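How We Keep the Calendar at Ekitz

New members keep asking why our feast dates differ from those of the Flirkska group up the road, so I am writing out the method.
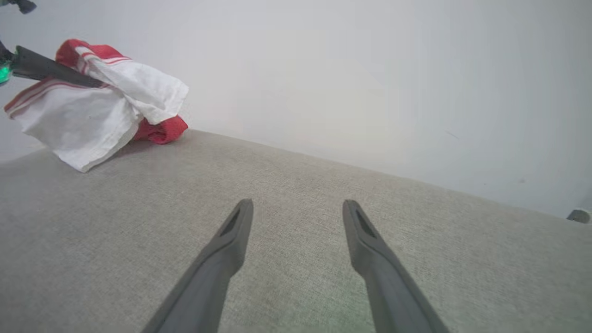
We use a lunar month that starts at the first visible crescent. The new moon in an almanac is a calculated moment and cannot be observed. The crescent follows one to two evenings later, depending on latitude and season. Flirkska counts from the calculated moment. That accounts for most of the difference.

The rest comes from the leap month. Twelve lunar months fall short of a solar year by close to 11 days, so a thirteenth has to be added every two or three years. Our rule is that the Yule moon must be the first crescent after the winter solstice. If the twelfth month would end before that, we insert the extra month in summer, after the sixth. Flirkska inserts theirs in March. In a leap year the two calendars can therefore be a full month apart between spring and midsummer, then line up again.

Ifeoma Idahosa kept the log before me and recorded 528 crescents by eye, with cloud cover noted for each. When the sky is overcast on both possible evenings, the month begins on the second one regardless. Her early notebooks used the first evening instead, so dates copied from those pages need one day added. I have marked them in pencil.

Ruoxi Liao has asked whether a sighting made elsewhere should count. Current practice is that it counts if a member made it within a day's drive. I would prefer a fixed distance, but we have not settled on one.

Offerings at the outdoor altar follow the same reckoning and begin at sunset, so the date on a wall calendar is the evening before the day most people expect. Please check this before booking time off work.

The household rites are a separate matter. Those go by the solar date and I have not touched them.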